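Gestutville : le robot du lycée range les fruits, reste à savoir combien de fois

Le club de robotique du lycée Katevine présentera en février son projet de l'année, un système de tri d'aliments factices baptisé Okoro. L'équipe compte 13 élèves. L'établissement parle déjà d'une « première étape vers la cuisine assistée ». On se permettra d'attendre la deuxième.

Le principe est simple. Des fruits et légumes factices sont posés sur une nappe quadrillée, parmi quelques cubes en mousse et un panier doublé de vert. Le bras doit reconnaître les fruits, les saisir et les déposer dans un plat en verre en forme de feuille, sans toucher au reste. Les élèves changent la disposition entre les essais et notent les résultats dans un cahier partagé. 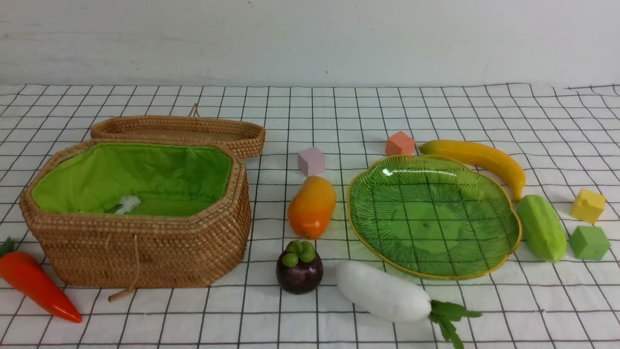
Le règlement du concours Brestley, auquel le club est inscrit, accorde 4 minutes par manche. Il n'impose ni le choix des objets ni leur nombre, et c'est un premier sujet d'étonnement. Chaque équipe compose sa propre table, donc sa propre difficulté. Une banane bien jaune sur un tissu blanc ne demande pas le même travail qu'un trousseau de clés au fond d'un tiroir. Comparer les scores d'un lycée à l'autre, dans ces conditions, relève surtout de la politesse.

Le club a tout de même fait un effort que d'autres ne font pas : il publie ses chiffres. Sur 178 essais enregistrés depuis la rentrée, 57 ont été menés à leur terme sans intervention humaine. Le dossier de presse du lycée retient seulement que le robot « sait désormais dresser une coupe de fruits ». Il le sait un peu moins d'une fois sur trois.

Les pannes sont décrites avec soin dans le cahier. La pince glisse sur les objets ronds et brillants, le mangoustan en particulier. La carotte est parfois prise pour un fruit, ce que le programme n'a aucun moyen de corriger une fois le geste lancé. Les bords du plat posent un autre problème : si la pince descend trop près, elle le déplace, et toutes les positions calculées auparavant deviennent fausses. Les élèves ont donc ralenti la descente, au prix de plusieurs manches terminées hors délai.

La nappe elle-même a fait débat. Son quadrillage sert de repère pour replacer les objets d'un essai à l'autre, mais le tissu fait des plis. Une partie du groupe voudrait la coller à la table, l'autre préfère que le système s'en accommode.

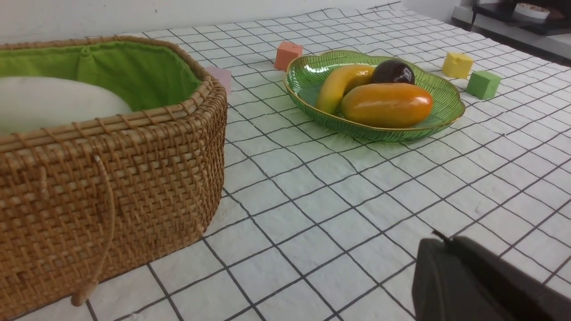 Pour Olanrewaju Bashir, le taux de réussite compte moins que la tenue du cahier : un élève qui sait dire pourquoi la pince a manqué sa prise a déjà appris quelque chose, même si le jury n'en tient pas compte. « On nous demande toujours quand ça marchera à tous les coups. Je préférerais qu'on nous demande ce qui a raté le matin même. »

L'argument se défend. Il s'accorde mal, en revanche, avec la communication du lycée, qui annonce une démonstration publique avec des fruits choisis par les visiteurs. Aucun essai de ce genre ne figure pour l'instant dans le cahier. La séance est prévue à 14 heures dans le hall, entrée libre.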